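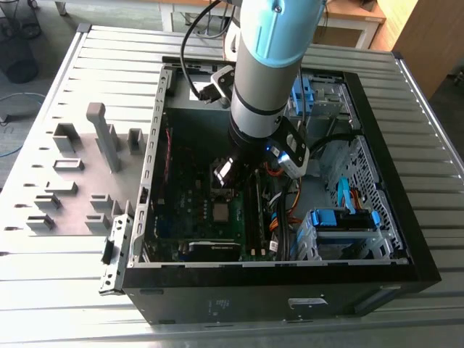

Section 7. Installing the Haltiron Sound Card and Setting Up Recording

7.1 Before you start

This section covers fitting the Haltiron card in a desktop tower, installing the driver, connecting the Bindiner breakout box, and setting recording levels. If the card was installed by your dealer, go to 7.4.

You will need:
A Phillips screwdriver, size 2
The Haltiron card in its antistatic bag
The breakout cable (gray plugs)
The bracket screw from the small parts bag
An account with permission to install software

The computer must have one free expansion slot of the type printed on the card's box and 800 MB of free disk space. The driver itself takes less than this. The remainder is used for the test recordings in 7.6, which can be deleted later.

CAUTION: Turn the computer off, switch off the power supply at the rear, and unplug the power cord before you remove any panel. Sleep mode is not off.

CAUTION: Do not take the card out of its bag until step 5 of 7.2. Hold it by the edges and the bracket. Do not touch the gold contacts.

7.2 Fitting the card

1. Disconnect all cables from the back of the computer. Label any that look alike.

2. Lay the tower on its side on a firm, level surface, with the removable panel facing up.

3. Remove the side panel. On most towers it is held by two screws at the rear edge and slides back before it lifts.

4. Choose a slot. Leave at least one empty slot between the sound card and a graphics card where the board allows it. Remove the matching slot cover and keep the screw.

5. Touch bare metal on the case, then take the card out of its bag. Line the card up with the slot and press down evenly on the top edge until the contacts are fully seated. The bracket should sit flat against the rear of the case with no gap.

6. Fasten the bracket with the screw supplied. Do not overtighten.

7. Check that no cable rests on the card or touches a fan.
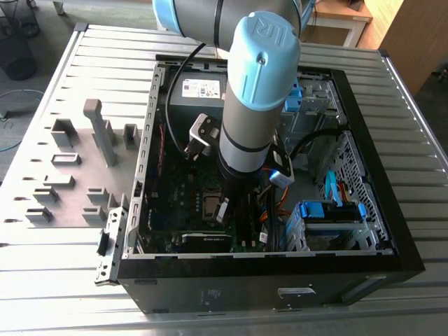
Tower on its side with the side panel removed.

NOTE: Some towers have a front-panel audio lead plugged into the motherboard. Leave it where it is. The Haltiron card has no front-panel header, and the front jacks will continue to use the built-in audio.

8. Replace the side panel, stand the tower upright, and reconnect the cables. Connect the power cord last.

If the card will not seat, remove it and compare the notch in its lower edge with the key in the slot. Do not force it. A card that goes in at one end and rises at the other is usually being held up by the foot of the bracket, which has to pass between the case and the edge of the board.

7.3 Installing the driver

1. Start the computer and log in. The operating system may report new hardware. Close this message.

2. Run the installer from the Haltiron disc or from the downloaded package. Packages dated before 2022-01-19 do not support the Bindiner box and should not be used.

3. When asked for the installation type, select Standard. Select Custom only if you are replacing an older Haltiron card and want to keep its mixer presets.

4. Restart when prompted.

5. Open the Haltiron Panel. The card name and its serial number appear on the first line. If the line reads "No device," see 7.7.

NOTE: The installer makes the Haltiron card the default device for playback and recording. To keep system sounds on the built-in audio, change the playback default back in the operating system's own sound settings. The Panel does not control this.

7.4 Connecting the breakout box

1. Turn the speaker or headphone volume all the way down.

2. Connect the breakout cable to the wide socket on the card bracket and tighten both thumbscrews by hand.

3. Connect the other end to the port marked HOST on the Bindiner box.

4. Connect your sources. Inputs 1 and 2 accept microphones or instruments. The remaining inputs are line level only.

CAUTION: Phantom power is switched for inputs 1 and 2 together. Turn it off before connecting or disconnecting a microphone, and leave it off if a ribbon microphone is connected to either input.

The box can stand on the desk or be fixed under it with the Falldale rail kit (sold separately). Keep it away from power adapters and from the rear of monitors. If hum is heard with nothing connected to the inputs, move the box before looking for any other cause.

7.5 Setting levels

1. In the Panel, open the Inputs page and set every input slider to 0.

2. Speak or play at the loudest level you expect to record.

3. Turn up the gain knob on the box until the meter peaks in the upper part of the green range. If the meter turns red, turn the gain down — moving the slider will not remove distortion that has already occurred at the input.

4. Repeat for each input in use.

5. Save the settings under a name. The Panel stores up to 100 presets. Names can contain letters, numbers, and spaces.

The Tabrizi editor supplied with the card reads these presets directly. Other recording programs do not, and the preset must be loaded in the Panel before the program is opened.

7.6 Test recording

1. Open the Tabrizi editor and select File, New, Test Session.

2. Press Record and leave the inputs silent for a few seconds, then speak normally.

3. Press Stop, then Play.

The silent part should be free of hum and clicks at normal listening volume. Regular clicks throughout the recording mean that the buffer is too small. Open the Panel, select Buffer, and move up one step at a time until the clicks stop. A larger buffer adds delay between playing and hearing, so use the smallest setting that works.

7.7 Problems

"No device" in the Panel: Shut down, unplug the power cord, and reseat the card as described in 7.2. If the message remains, try another slot.

Card found, breakout box not found: Check both ends of the breakout cable. The thumbscrews must be tight — a plug that is only pushed in may make contact on some pins.

Sound from one side only: Check the Pan settings on the Outputs page, then swap the left and right output cables. If the silent side moves, the fault is in the cable or the speaker.

Recording is very quiet: Make sure a microphone is not connected to a line input. See 7.4, step 4.

Front headphone jack silent: See the note in 7.2. Use the headphone output on the box.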